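The Bell at Løken

My aunt believed the bell at Løken rang by itself before a death. She also believed that Durkora tonic cured warts, so I grew up weighing one thing against the other.

When she left me the house I went up in December, meaning to stay 10 days and sell it. The village had one road, one shop and one chapel, and the woman at the shop told me about the bell before she gave me my change. It had rung for the old ferryman. It had rung for the schoolteacher, twice, which she put down to the teacher being slow to go.

"Who heard it?" I asked.

"Everybody."

"Did you?"

She said she slept on the far side of the house.

I asked the same thing of the man who brought the firewood, and he had it from his brother, who had it from the shop. The minister said he neither believed it nor disbelieved it, and then he mentioned that the chapel roof needed work and that visitors from Flellen had been known to pay to climb the tower. There was a jar for it by the door. I put in a coin and got a candle I hadn't asked for.

The tower stairs were steep and smelled of birds. The bell was smaller than I expected. I pushed it with one hand and it hardly moved. A wind strong enough to ring it would have had the roof off first, and I said so to the minister when I came down. He wrote something on a card and told me the last man to say that had been from Flellen too.

"I'm not from Flellen," I said.

"No," he said. "Well."

I went home and sat in my aunt's kitchen with her account book. She had kept a list of every ringing since she was a girl, with the date and the name of the dead. It looked very convincing until I noticed that the ink was the same all the way down, and that the names were in the order of the stones in the churchyard, starting at the gate.

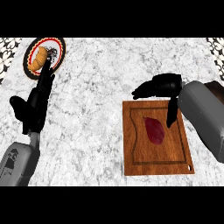

Emia Evening Writing Club | Short Fiction | Posted 4/30/23

I don't think she meant to fool anyone. I think she sat at that table one winter and wrote down what she already knew to be true. People do that. I've done it with tax returns.

A buyer came on my eighth day. He offered 400 less than the agent had said he would, and when I asked why, he looked at his shoes and brought up the bell. He had heard it rang on the night my aunt died.

"She died in the hospital in Emia," I said. "That's 200 miles from here."

"It's a loud bell," he said.

I told him he could have the house at the agent's price or leave it. He left it. He was back the next morning with the money, and he asked if the account book came with the place. I said it did. I took out the last page first, the one with my own name on it and no date, and put it in the stove.

That night I stayed up until 2 with the window open. I was checking the wind, and I had a coat on. There was a dog somewhere, and the stove, and a truck going down toward the water. I would like it noted that I heard nothing else.

I sleep on the far side of the house now, wherever I am. It's warmer.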